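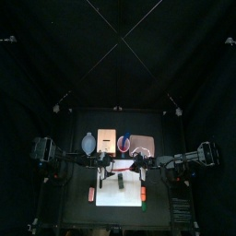 Chilled Dairy and Deli: Trading Review and Outlook
Speaker notes, regional suppliers' briefing, Miswood

Slide 1. Opening

Good morning. On behalf of Stirnton, thank you for joining the chilled session. The frozen and ambient categories are covered after lunch in the same room. Copies of the tables are in the delegate pack, and questions will be taken at the end.

The purpose of this session is to report on how chilled dairy and deli products have sold through our member stores since January, to set out what we expect for the coming season, and to explain two changes to the way we order.

[Pause for late arrivals. Sound check on the lapel microphone.]

Slide 2. Scope of the figures

The review draws on till records from 1,733 stores. Of these, 1,291 carry a full chilled range, meaning a staffed or self-service deli as well as milk, yogurt, butter and cheese. The remaining stores carry a short dairy range only. Unless I say otherwise, the charts refer to the full-range group.

Sales are counted by value and by weight. The two measures have moved apart this year, and members should be careful when comparing our charts with their own reports, which often show value alone.

Stores that changed owner during the period have been left out. So have stores closed for refitting for more than two weeks.

Slide 3. Yogurt and cultured products

Plain yogurt sold well in large tubs. Single-serve flavored cups lost ground in most regions, most clearly in stores near offices and rail stations. Shoppers who left the small cups did not all leave the category. Many moved to larger packs of the same brand.

Strained yogurt continues to grow. Güneş, which supplies strained yogurt, white cheese and a drinking yogurt to our eastern depots, was added to the western depots in the spring. The drinking yogurt was slow in its first weeks and improved once it was moved from the juice shelf to the dairy shelf. Stores that have not yet made this move are asked to do so at the next range change.

Kefir remains small. We do not plan to add further lines.

Slide 4. Cheese

Block cheese held its place. Sliced cheese rose in value, mainly on price, while weight sold was flat. Grated cheese had a good early spring and a weaker period after that.

The counter deserves a separate word. Members have asked whether the cut-to-order counter still earns its space. Our reading is that it does in stores with steady weekday traffic and trained staff. In smaller stores, the same floor space given to prewrapped wedges produced less waste at the end of the day. The regional offices will discuss this with each member store by store. There is no instruction to close counters.

[If asked about imported hard cheese: refer to the table on the back page of the pack. Do not give a forecast.]

Slide 5. Cooked meats and prepared salads

Sliced ham and turkey remain the largest part of the deli case. Smaller packs sold more quickly than family packs, which reverses the pattern we reported last year.

Prepared salads depend on the weather, and the wet start to the season showed in the numbers. Potato salad and coleslaw were below plan. Grain salads were slightly above plan from a low base. Suppliers of salads should note that we will share the short-range weather outlook with them each Wednesday, together with the draft order.

Slide 6. Waste and shelf life

Waste in the deli case is still too high. Most of it comes from products that reach the store with too few days left on the date. From the start of the next contract period, chilled meats and salads must arrive at the depot with at least 10 days of remaining life. Fresh filled pasta and fish salads are exempt and will be handled under their present terms.

Deliveries that fall short will be refused at the dock. A refused pallet goes back on the same truck where space allows. Suppliers are asked to make sure their carriers are aware of this.

Slide 7. Changes to ordering

There are 2 changes.

First, depot orders for chilled goods will be placed through the Bridarus ordering system. The present e-mail order sheets will be withdrawn. Suppliers will receive a login and a short written guide. During the changeover month, both methods will run side by side, and the Bridarus order is the one that counts if the two differ.

Second, the order cutoff moves from noon to 10 a.m. This gives the depots time to plan mixed loads for the smaller stores, several of which now receive a half-empty vehicle.

[Allow a moment here. This is the slide that drew the most questions in Stirnton.]

Slide 8. Outlook

We expect demand for large-tub yogurt and small-pack cooked meats to stay firm through the summer. We expect promotions on sliced cheese to increase. Butter is difficult to call, and we would advise members against building stock on the strength of one month's prices.

Range proposals for the autumn should reach the category office before the end of July. Samples must be labeled with the product code and the storage temperature. Unlabeled samples will not be tasted.

Slide 9. Questions

Take questions from the floor first, then from the remote link. Questions about individual contracts should be directed to the regional desk in the foyer.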